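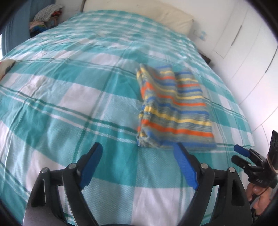

By Zohreh Ansari
Household tips for people who play online games
Filed under: Desk and room

I have played the same MMO on and off since college, and for the last few years I have also been the one who keeps the house running. These are the tips I send to people in my guild when they ask how to keep a gaming corner from taking over a bedroom. Most of them cost nothing. I play on a desktop, so console people will have to adjust a little.

Crumbs in the keyboard

Turn the computer off and unplug the keyboard first. Hold it upside down over the trash can and tap the back with your palm. Then run a dry paintbrush, the one-inch kind, between the rows. That gets most of it. If you still have keys that stick, take a photo of the keyboard before you pull any caps, because you will not remember where the bracket keys go. Wash the caps in warm water with a drop of dish soap and leave them on a towel overnight. Do not put them back damp.

Leave the space bar alone unless you have to. It usually has a wire under it, and getting that wire back in place took me a whole evening once.

Mouse pads

Cloth pads can be washed by hand in the bathtub. Use cool water and a little shampoo, scrub in circles with a soft brush, rinse until the water is clear, and press the water out with a towel. Never wring one. Lay it flat to dry, and give it a full day. Hard pads only need a damp cloth.

Headset ear cushions

Wipe them once a week with a cloth that is barely damp. If the covering has started to flake, cleaning will not help and you should buy new cushions. Mine were $9 for the pair and took a few minutes to fit. Check the shape as well as the size before you order.

Dust in the tower

If the fans get loud in the middle of a raid, look at the filters before you look at anything else. On most cases the front one slides or snaps out. Vacuum it, or rinse it under the tap and let it dry completely. For the inside, shut down, pull the plug and use short bursts of canned air, holding the fan blades still with a finger.

Get the tower up off the carpet. A piece of shelf board under it is enough. Mine sits on an offcut from the closet, and I clean the filters every couple of months instead of every few weeks. In July I do it more often - the windows are open and everything comes in.

Cables

Label both ends of every cable with masking tape and a pen. Do it now, while you know what they are. Bundle the slack with hook-and-loop strips, which come off again easily when you move something. Leave enough loose cable to pull the tower out from the wall. Power strips should be off the floor if you mop, and they should not be plugged into each other.

Drinks

Use a cup with a lid, and put it on the side away from your mouse hand. If you do spill on the keyboard, unplug it right away, turn it over and leave it that way. Soda is worse than water because it dries sticky. Tincuța Coman, who runs our Monday group, keeps her drink on a stool beside the desk and has not lost a keyboard since she started.

Food on raid nights

Make something you can eat with a fork from a bowl. Chips get on everything. I do a tray of vegetables and sausage at 400 degrees, started before we form up, so it is ready at the first break. Set a kitchen timer you can hear through a headset, or put the phone on vibrate under your wrist. An alarm in another room is no good with the sound up.

Heat and light

A gaming PC will warm up a small bedroom. Cap the frame rate in the settings menu if you are only fishing or standing at the bank. It makes a bigger difference than I expected, and the fans slow down too. Keep the door open if the noise does not bother anyone.

Put a lamp behind the monitor or off to one side. If you can see the bulb reflected in the screen, move it.

Paper notes

I used to have sticky notes all over the desk with quest steps and crafting lists. Now they go in one spiral notebook with a page per character - old pages get torn out when the quest is done. Passwords do not go in it.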